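Why Do We Need Sleep?
For readers from 8 to 12 years
Written by Ebere Fashola, 2021-04-24

Every evening, in almost every house, the same small fight begins. A mother or a father says, "It is time for bed." A child says, "But I am not tired!" I said this sentence very often when I was a girl in Barine, and I was nearly always wrong. Five minutes later I was asleep.

So what is sleep, and why can't we simply skip it?

Your busy brain

Many people think that the brain switches off at night, like a lamp. This is a mistake. When you sleep, your brain is still working, but it is doing another kind of work. In the day it must look, listen, talk, and find your other shoe. At night it has time to put things in order.

Think of a library. All day long the visitors take books out and leave them on the tables. In the evening the doors are closed, and the librarian can put the books back on the shelves. Some books are kept in a good place where they are easy to find. These are the things you will remember tomorrow, for example a new song or how to divide by seven. Other things slowly fade, and you will not miss them. Do you need to remember the color of every car that passed you today?

Two kinds of sleep

Scientists can measure the tiny electric signals of the brain. They do it with small sensors which are placed on the head. It does not hurt. In this way they found that our sleep changes many times in one night.

First you fall into light sleep. If somebody closes a door, you may wake up. Then comes deep sleep. Now your breathing is slow and your muscles are soft. In deep sleep your body makes a lot of growth hormone, a kind of message that tells the bones and the muscles to grow and to repair themselves.

After this comes a strange part which is called REM sleep. The letters stand for "rapid eye movement," and rapid means fast. Your eyes move quickly behind your closed eyelids. Most of the dreams that we remember come from this part. Your arms and legs are kept almost still, and this is lucky — without it you might really run when you dream of running!

Then it all starts again. A grown-up goes through this circle four to six times in a night.

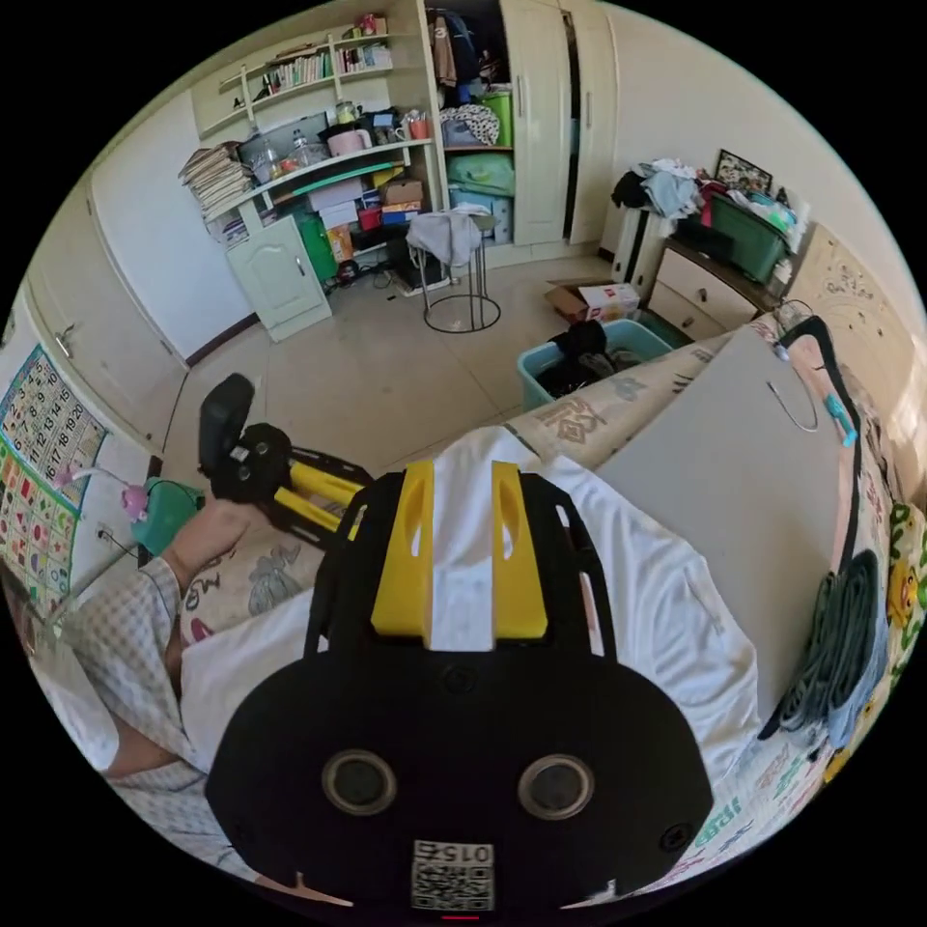

How much is enough?

Babies sleep most of the day and the night. Children between six and twelve years need nine to twelve hours. Teenagers need eight to ten hours, and most grown-ups need at least seven. If your bedtime is at eight thirty and you get up at six thirty, you have ten hours. Please check with your own bedtime and see what you get.

When we sleep too little, we feel it quickly. It is harder to listen in school. Small things make us angry. Also the body has more trouble with fighting a cold.

The clock inside you

Deep in your brain there is a very small group of cells that works as a clock. It follows the light. When it gets dark, the clock sends a signal, and your body makes melatonin, which helps you to become sleepy. In the morning the light tells the clock to stop this.

Bright lamps and screens in the evening can confuse the clock. It believes that the sun is still up. My cousins in Drundby have the opposite problem in November, when it is dark already in the afternoon and everybody begins to yawn before dinner.

How do animals sleep?

Dolphins sleep with one half of the brain at a time. The other half stays awake, so the dolphin can come up for air. Horses can doze standing, but for REM sleep they have to lie down. Little brown bats can sleep almost twenty hours in a day. Giraffes in the wild sleep only a little, often in very short naps.

Try it yourself

Make a sleep diary for one week. You need a pencil and some paper.

In the evening, write the time when you go to bed.
In the morning, write the time when you wake up and how you feel: fresh, so-so, or tired.
If you remember a dream, write it down at once. Dreams disappear quickly — even the good ones.

After one week, look at the mornings when you wrote "fresh." At what time did you go to bed on the evening before?

Words to remember

Hormone: a message that travels in the blood.
Melatonin: the hormone that tells your body it is night.
REM sleep: the part of sleep with fast eye movements and many dreams.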